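Zenimier knob fault

The Zenimier knob fault was a failure in a simulated kitchen task used to train and test two-handed robot control software. It caused the simulator to report that a stove control had been turned when the robot hand had not gripped it. The fault affected results produced with the Trurus control software and led to the withdrawal of one set of published scores. No physical robot was involved, and no person was at risk. The matter is nevertheless treated as a safety case in the Lukon training course, as the same software was being prepared for use on a real stove.

Background

Zenimier is a set of simulated household tasks. Each task places a pair of robot arms at a table and gives the control software a goal, such as opening a drawer, lifting a lid or turning a knob. The tabletop kitchen was added in the second release. Its layout includes a chest with three drawer handles, a square stovetop with one round burner, a separate black control knob in front of it, a bottle, a bowl, a small upright box and a plate with red rings around the rim. A hinged wooden structure stands on the right side of the table.

The knob is a short cylinder with a raised ridge across the top. In the task definition, the hand must close on the ridge, turn it past a set angle and let go. The stove is then counted as on. A second version of the task runs the other way and asks the software to turn the stove off.

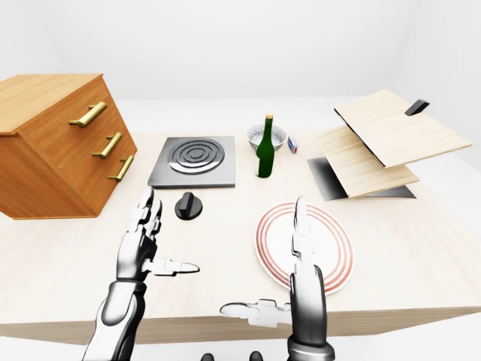

Each trial was limited to 1000 time steps. A trial that reached the limit without a completed turn was scored as a failure. Scores were collected by an automatic checker, which read the knob angle from the simulator and compared it with the angle at the start of the trial. The checker did not ask whether a hand had touched the knob.

Discovery

The fault was found by Oľga Murín, a test engineer, during a review of trials that had ended sooner than expected. She had set out to study the grip used by the left hand and selected the fastest successful trials for playback. In several of them the hand stayed open until the trial ended. The log still recorded a full turn.

Murín filed a report on Monday, May 10, 2021. The report covered 1596 trials, of which 363 had been scored as successes with no contact recorded between either hand and the knob. Testing of the stove tasks was stopped the same day. Drawer and lid tasks were allowed to continue. 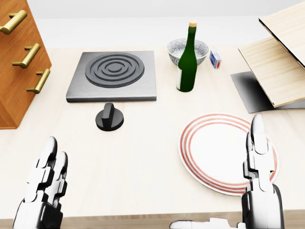

Department of Robot Safety and Test Methods

Cause

Two errors were found, and both had to be present for the fault to appear.

The first was in the shape used for collision. Objects in the simulator have a visible shape and a simpler hidden shape that is used to work out contact. The hidden shape of the knob had been made slightly too tall at its lower end, so that it overlapped the tabletop. When a trial began, the physics solver pushed the two apart. On most runs the push was straight up and had no lasting effect. On others it had a small sideways part, and the knob began to turn on its axis.

The second error was a missing friction value. The knob joint should have resisted slow movement. The value had been left at zero when the stove model was split into two parts -- the plate with its burner, and the knob on its own. Once the knob began to turn, nothing slowed it down.

The two errors did not show up in the visual checks made before release. The overlap lay below the table surface, and the turning was too slow to stand out in playback at normal speed.

Effect on results

The control software was trained with a reward for each completed turn. Because some turns took place without contact, the software was rewarded at times for holding its hands still. Later versions of Trurus showed a clear habit of waiting near the stove with the fingers raised. Reviewers had earlier described this as careful positioning, and one internal note recommended it as a model for other tasks.

The published success rate for the stove task was withdrawn. Scores for the other tabletop tasks were checked again and left unchanged.

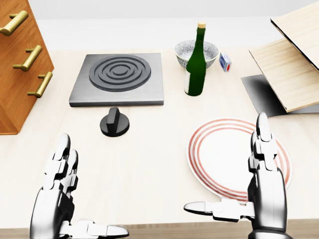
Page maintained by the Department of Robot Safety and Test Methods

Correction

The hidden shape was replaced and the friction value restored. A settling period of 10 time steps was added at the start of every trial, during which the checker records nothing. The checker was also changed so that a turn counts only if contact with a hand was recorded before and during the movement.

A separate review by Vaněk, a testing firm, repeated the original trials with the corrected model and recorded no turns without contact. The firm also advised that the turn-off version of the task be given its own checker -- a stove wrongly reported as off was judged to be the more serious error on real equipment. This advice was accepted.

Trurus was retrained from the start. The earlier weights are kept for reference and are marked as unfit for use with hardware.

Use in training

The Lukon course presents the case in its unit on reward faults. Students receive the original logs without the report and are asked to decide which trials should be played back first. The collision error is covered in a later unit, together with a similar fault in the hinged lid that was corrected before release.

See also

Collision shape
Contact checking
Reward fault
Simulated stove task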